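Bausteine, die großen, und was sie auf meinem Tisch so anrichten

Eigentlich wollte ich an diesem Dienstag nur die Kiste mit den großen Klemmbausteinen durchsehen und dann endlich die Fensterbank abwischen. Die Fensterbank ist bis heute nicht abgewischt, und dafür weiß ich jetzt ziemlich viel über meine Bausteine. Wer hier schon länger mitliest, kennt das ja von mir.

Die Kiste stammt aus einer Haushaltsauflösung im März. Ich hatte bei Grokis angerufen, dem kleinen Gebrauchtladen hinter dem Bahnhof, weil ich eigentlich einen Hocker suchte, und den Hocker gab es nicht mehr, wohl aber einen Karton mit der Aufschrift "Steine, gemischt". Gemischt stimmte. Es waren 235 Stück, ich habe sie am selben Abend noch gezählt (ich zähle alles, was in einem Karton kommt, das habe ich von meiner Großmutter, die sogar die Wäscheklammern gezählt hat). Dreizehn davon waren so angeknabbert, dass ich sie gleich aussortiert habe. Ein Hund, vermute ich, oder ein sehr entschlossenes Kind.

Gewaschen habe ich sie in einem alten Kissenbezug, bei dreißig Grad, ohne Schleudern. Das klappt wunderbar, macht aber einen Lärm, dass man meint, die Trommel fällt auseinander! Zum Trocknen lagen sie dann zwei Tage auf Handtüchern im Flur, und ich bin jeden Morgen einmal barfuß hineingetreten. Immer mit demselben Fuß, übrigens.

Was ich an den Steinen mag, ist die Farbe. Die kräftigen Grundfarben meiner Kindheit, dieses Rot und dieses Blau, die einem schon von der Tür aus entgegenschreien, hatte ich nie besonders gern. In dieser Kiste gab es davon zwar auch einige, aber dazwischen eben lauter Töne, die eher an eine Eisdiele denken lassen. Ich habe sie erst nach Farben auf Häufchen gelegt, dann nach Größen, dann wieder nach Farben, und irgendwann saß ich einfach da und habe gesteckt, ohne Plan und ohne Anleitung, während der Tee kalt wurde.

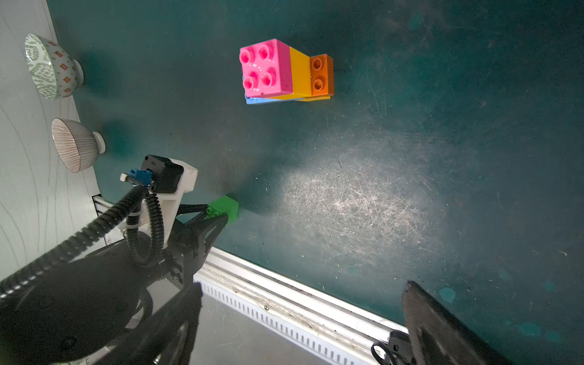 Am liebsten baue ich inzwischen ganz klein. Ein richtiges Haus mit Dach und Schornstein bekomme ich nie fertig, bei mir bleibt es spätestens in Fensterhöhe stecken, und dann steht die Ruine wochenlang herum und guckt mich vorwurfsvoll an. So ein kleiner Stapel dagegen, Rosa obenauf, Gelb daneben, ein bisschen Orange am Ende und unten schaut noch Hellblau hervor, der ist in einer Minute gesteckt, und ich freue mich trotzdem jedes Mal darüber, wenn ich vorbeigehe. Auf dem dunklen Petrol der Tischfläche kommen die Farben auch viel besser heraus als auf Holz, finde ich. Dass die Fläche inzwischen voller feiner Kratzer ist und ein paar helle runde Flecken hat, sieht man leider bei Gegenlicht sehr deutlich. Ich habe es mit Natron versucht, mit Zitrone und mit dem Schmutzradierer, und danach habe ich beschlossen, dass ein Tisch, auf dem gespielt wird, eben so aussehen darf. Die beiden Schälchen, das weiße mit dem grünen Muster und das kleinere mit den braunen Streifen, liegen gern mit dabei. Ich nehme sie zum Sortieren, in das grün gemusterte kommen die kleinen Steine und in das gestreifte alles, worüber ich noch nachdenken muss.

Nun zum Sortieren selbst, weil mich letztens jemand in den Kommentaren danach gefragt hat. Ich habe lange nach Farben sortiert, denn das sieht im Regal so hübsch aus, und ich bin, was Regale angeht, leider eitel. Praktisch ist es aber überhaupt nicht. Wer einen gelben Einer sucht und in eine Schublade mit 31 gelben Steinen schaut, der sieht nur Gelb. Sucht man ihn dagegen zwischen lauter anderen Einern, leuchtet er einem sofort entgegen. Also nach Form! Ich habe mich ein halbes Jahr gegen diese Einsicht gewehrt und dann an einem einzigen Nachmittag alles umgeräumt, mit Radio und Rosinenbrot.

Die Schubladen sind von Bouzid, ein Modell, das es wohl schon lange nicht mehr gibt, mit diesen schmalen Griffleisten, an denen man sich die Nägel einreißt. Schön sind sie nicht. Aber sie laufen leicht, sie kippen nicht heraus, wenn man sie zu weit aufzieht, und man kann sie im Ganzen auf den Tisch stellen. Ich habe kleine Zettel vorne drangeklebt, auf die ich die Form gezeichnet habe, denn "Zweier, hoch" und "Zweier, flach" konnte ich mir nie merken, und Besuch schon gar nicht. Die Zeichnungen sind krumm geworden. Einer der Steine sieht aus wie ein Toastbrot mit Knöpfen.

Und dann das Trennen! Das ist ein Thema, über das ich stundenlang reden könnte. Frisch gewaschene Steine halten bei mir besonders fest zusammen, ich weiß nicht, ob das am Waschen liegt oder an meinen Fingern, die abends müde sind. Die flachen sind am schlimmsten. Mit den Zähnen mache ich es nicht mehr, meine Zahnärztin hat mich einmal sehr lange angesehen. Was gut geht, ist ein stumpfes Buttermesser, flach angesetzt und ganz leicht gedreht, oder man steckt oben noch einen langen Stein quer darauf und benutzt ihn als Hebel. Der Trick mit dem Hebel stammt aus einem alten Heftchen von Anau, das unten im Karton lag, zwischen zwei Gummibändern und einem Knopf. 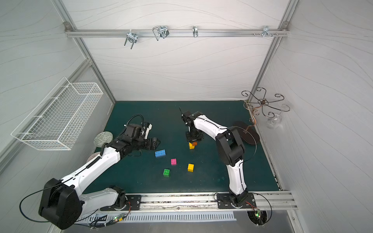 Beim Bauen selbst habe ich mir angewöhnt, immer nur eine Handvoll Steine auf den Tisch zu holen und den Rest in den Schubladen zu lassen. Vor einem großen Berg werde ich nämlich faul und schiebe nur noch herum, von links nach rechts und wieder zurück, und am Ende ist eine Stunde weg und es steht nichts da. Mit wenigen Steinen fange ich an zu probieren. Was passiert, wenn der schmale unten liegt? Hält das noch, wenn oben alles nach einer Seite zieht? Manches fällt um, und dann sieht es umgefallen oft besser aus als vorher.

Mein höchster Turm bisher war ungefähr 137 Zentimeter hoch, mit einem Fuß aus lauter breiten Steinen, und er hat genau bis zum Abendessen gehalten. Dann hat jemand die Balkontür zugeschlagen (ich sage nicht, wer, aber ich hatte die Hände voll mit Kartoffeln und habe den Fuß genommen). Die letzten Steine habe ich Tage später unter der Heizung gefunden, zusammen mit einem Ohrring, den ich schon aufgegeben hatte.

Eine Frage habe ich noch an euch. In der Kiste waren ein paar Steine, die minimal anders sind als die übrigen, ein wenig stumpfer in der Oberfläche und mit dünnerem Rand, und innen steht in winziger Schrift "Vutitance". Sie passen auf die anderen, sitzen aber locker und rutschen bei der kleinsten Erschütterung wieder ab. Kennt die jemand von früher? Wegwerfen möchte ich sie nicht, dafür ist das Grün zu schön, und für die oberste Reihe reicht es ja. Schreibt mir gern, auch wenn ihr nur eine Vermutung habt.

Nächste Woche kommt dann die Fensterbank dran, und falls beim Abwischen noch Steine auftauchen, wandern sie erst einmal in das gestreifte Schälchen.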